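Home Issues Authors Search Contents Next article

3.2 Does a switch at each socket help?

Makers of power strips like to claim that a switch beside every socket saves electricity, and the claim is repeated in most household advice. We had doubts. Van Hecke and Nijs found in an earlier survey that 51 of 60 households owned at least one such strip, but asked only what people meant to do with the switches. What people mean to do and what they do at bedtime are different matters. Figure 4 shows a switched strip and a large green push button on a patterned mat. 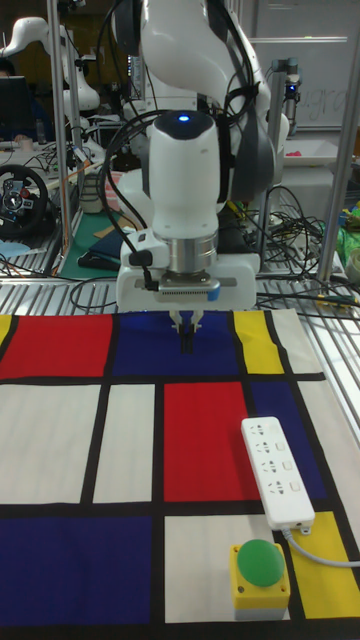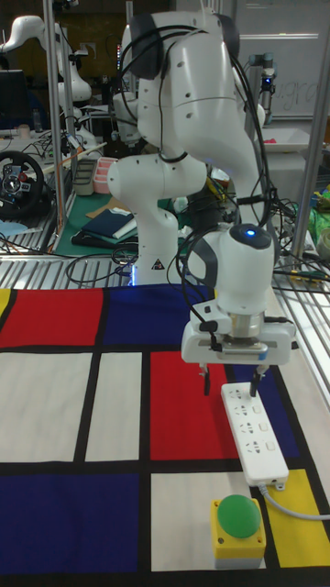
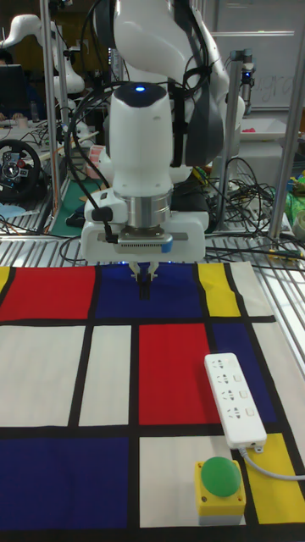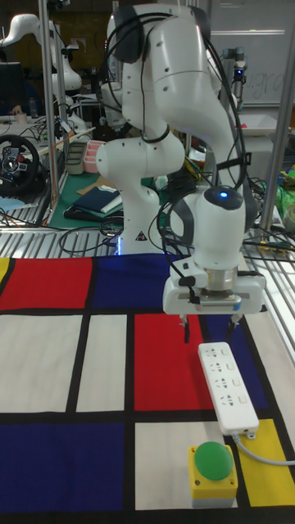 Figure 4. The white power strip, its cord running off to the right, and the green button on its yellow box.

Willems has argued that small switches go unused when they are hard to tell apart. That may be so, but his evidence is thin. He watched 15 people in the Flakstead flats, all of whom knew what he was looking for, and he did not record which sockets had anything plugged in. A switch next to an unused socket tells us nothing about habit.

We are no more convinced by the rival view, put forward by Hoekstra, that one big button would solve the problem. A big button is easy to find and easy to press - it is also easy to press by mistake, and a person who has once cut off the freezer will be slow to trust it again. In the Grinunby interviews, 29 people said they would welcome a single button. The question did not mention freezers.

Villaseñor suggests a further difficulty, that strips in real homes lie behind sofas and under desks where no switch of any size gets much use. We think this the strongest objection so far, and our layout does not answer it. A strip in plain view on a mat is a kind case, and any result drawn from it should be read as an upper limit. Section 3.3 turns to strips kept out of sight.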